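Venard Sermon Notes Index

We use cookies to remember your language choice. Accept / Settings

# README

This folder holds the Venard index: short records of sermon notes and study outlines on the letters of Paul, written by lay preachers of the Chisholm and Nelitz congregations. I prepared it so that readers can compare how the same passage was explained by different speakers.

## What is inside

The index has 87 records. Each record gives the passage, the translation used, the language of the talk and a short summary of the main argument. The longest group is on Romans, with 13 records — most of them treat chapter 8.
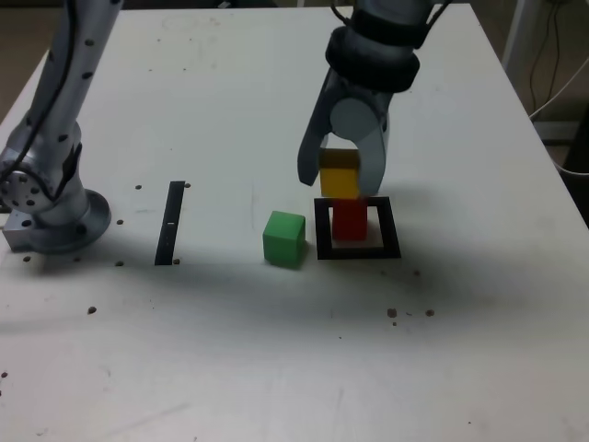
Summaries were written by me or by Ravinder Charbonneau, who also checked the Greek words. We kept the speaker's own reading even when we did not agree with it. Where a speaker quoted from memory, the quotation is left as spoken and the field "quoted" says "memory".

## Fields

- passage: book, chapter and verse
- translation: short name, or "own" if the speaker translated
- greek: words discussed, in Latin letters without accents
- summary: not longer than 8 lines
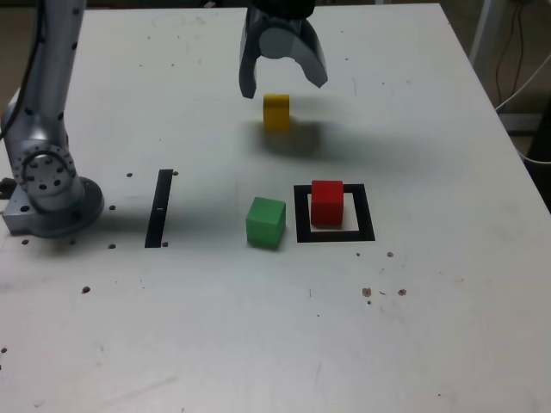 ## Known problems

Verse numbers differ between translations in a few places, mainly at the end of Romans. I followed the numbering of the speaker. In 2 records the translation could not be found out and the field is empty.

The Nelitz outlines came to us on paper, and some margins are hard to read. A doubtful word has a question mark after it.
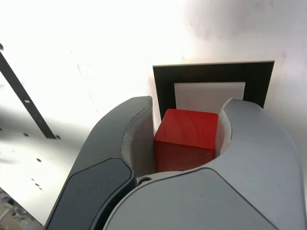

Please do not treat the summaries as the teaching of either congregation. They are notes of single talks, and some speakers changed their view later. If you quote one, give the record number as well.

## Corrections

Write to the Trurnska reading room, attention of Ravinder. Corrections are added each April, and the old wording stays in the file "changes".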